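OK, small thread on something I care about way too much: getting fluffy blankets and towels folded so they stay folded. 1/

I started paying attention in March, when my sister moved in with 6 bins of linens and one very narrow closet. We've been sorting them ever since and I'm having a great time (she is tolerating me). 2/

First big discovery – plush fabric hates a sharp crease. Press it flat and it just puffs back up at you. Fold it in thirds, loosely, and let it keep some air. So much better! 3/

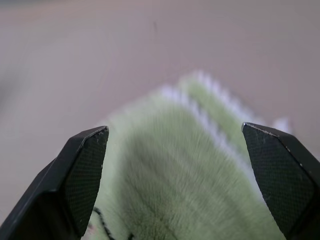
Pile direction is my new favorite thing. Run your palm over anything fluffy and you'll feel one way go smooth and the other way fight you. I now fold with the smooth side running down the stack, so the next piece slides in without dragging everything along. On a soft green like this one you can even see it, all those lighter and darker streaks going diagonally where the fibers lie different ways. And I love that bit of fringy white along the fold. 4/

Jeanie Baxter asked if rolling is easier. For small stuff, yes! I roll anything hand towel size and stand the rolls up in a bin. Big pieces get too fat, and then they lean on each other and unroll overnight. 5/

Shelf trick: fold facing the door, loose edges to the back. You grab one fold and the whole piece comes out, and the stack behind it barely moves. I'd leave up to 18 inches of height per stack, any taller and it goes over. 6/

Next up is the fitted sheets – I have a plan and a lot of optimism. If you've got a method for the deep pocket kind, please send it my way! 7/7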